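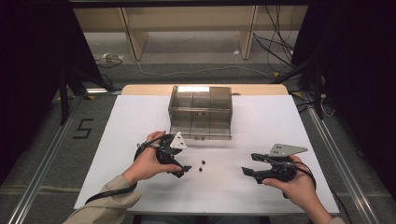
8 July 2022

Small parts day, finally. I've been putting off the drawer organizer since June and this morning I ran out of excuses, so I cleared the white table and started on the bits and pieces that have been living in a coffee tin.

The organizer is the smoky see-through kind with the dividers. I like it a lot more than the opaque one we had at Skastton, because you can tell from your chair whether something is in a compartment without pulling anything open. The downside is that the tint eats dark things. Anything brown or black just melts into it once it's inside, and guess what color half of our small stuff is!

Which brings me to the studs. Little round brown heads, shiny, with a tiny metal post. They came with the mixed bag from Wositz, the one marked 200 pieces (I have not checked and I'm not going to). I've been calling them earrings all day, and they may well be earrings, but the bag only says "studs, asst." so that's what goes on the label until somebody finds the order sheet.

Things I want to remember about them:

They roll, but badly. The post stops them after part of a turn, so they go in a little curve and settle. On the bare white top that's fine. On the carpet it's hopeless, brown on gray, and you end up on your knees with a flashlight. Keep them toward the middle of the table, please.

Take out a couple at a time. I tried tipping a heap onto the table first and spent longer chasing them than sorting them – two at once is slow but I stopped losing any.
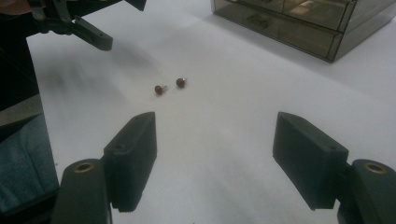 Two studs out on the white top, organizer behind.

The post decides how they lie. With the post off to one side the head is easy to get hold of. If you catch the post first, the whole thing spins away from you. I went for the head every time after that and got into quite a nice rhythm before lunch.

Labels: I'm keeping the Veden numbering, so studs are 401 and the plain beads stay at 100. I know the Cruickshank list does it by size instead, and I did think about switching, but then every old label has to be redone and I don't have the patience this month. If anyone feels strongly, write it in the margin.

Still to do: the rest of the Wositz bag, the loose washers, and a strip of something pale to line the studs compartment so they show up. White paper would probably do. I also want to move the organizer a bit closer, my arm was complaining by the end.

Stopped at drawer 9. Tin is still half full.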